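How to Set a Tray for Dinner (Without Wearing It)

Somewhere between eating at a properly laid table and eating over the sink there is the tray, and I have come to think it deserves better than it gets. A tray keeps the crumbs in one place, saves the tabletop from gravy, and lets you carry a whole dinner from the kitchen in a single trip. It also lets you drop a whole dinner in a single trip, so let's go through this in order.

What you need

One tray per person, with a raised rim. Flat boards look lovely in catalogs and will deliver your peas to the carpet.
A plate, a fork, a knife, a spoon if there's soup or pudding.
A glass with a wide bottom. Stemware on a tray is for people who enjoy suspense.
A napkin, cloth or paper. I own a set of cloth ones from Flustmont and use paper.

Picking the tray

Measure your dinner plate before you buy anything. I didn't, and the first tray I brought home, a Birnum, held the plate beautifully and had no room for anything else, including a fork. Put the plate down on the tray in the store if they'll let you (they'll let you, they just won't look happy). You want a hand's width left over on one side.

Rims should be rounded. Square ones trap rice in the corners and you'll be at it with a toothpick. As for the finish, a printed wood grain wipes clean with a damp cloth, which is more than I can say for the real bamboo one from Borudano that went gray after 4 months of my affectionate neglect.

Laying it out

Start with the tray lying flat on the table, long side toward the chair. Never set it on your lap first and build upward.

Next decide whether the plate goes on the tray or beside it. On the tray is right if you're carrying it to the couch. Beside it is right if you're staying at the table, because then the tray can hold the bread, the cutlery and whatever else wants to wander, and the plate gets solid ground.
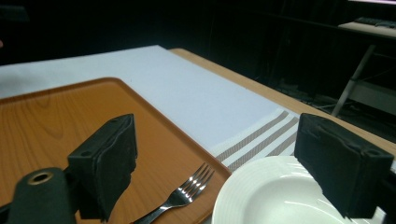 Last changed: Oct 8, 2022

Forks go tines up, handle toward the eater. On a formal table you'd park them dead straight to the left of the plate. On a tray I let them lie at a slant, which uses the length better and makes the handle easier to grab. My neighbor Ga-eun Sun, who once worked banquets for 200, considers this barbaric and straightens mine whenever she comes over. Do as your conscience tells you.

The knife goes on the other side of the plate, blade in. If the tray is too narrow for that, put knife and fork together on the same side and stop worrying about it.

The glass goes last, at the top right, and only half full if you plan to walk anywhere.

Carrying it

Hold the tray by the short sides, thumbs over the rim, elbows against your ribs. Look where you're going – not at the glass. Staring at the glass is what makes it slop. For stairs, carry the drink separately and make two trips.

If things slide, lay a damp paper napkin under the plate. Leandro Salinas wrote in to recommend rubber shelf liner cut to size, and he's right, it grips better. It also has to be washed, so I've stayed with the napkin.

Clearing up

Scrape everything onto the plate while it's all still sitting down. Cutlery goes on the plate, then glass off first, plate second. Wipe the tray from the middle outward, then run the cloth once along the inside of the rim, where the salt collects.

Dry it before stacking. Two wet trays pressed together will stick like old friends, and prying them apart with a butter knife is how I chipped the Ots.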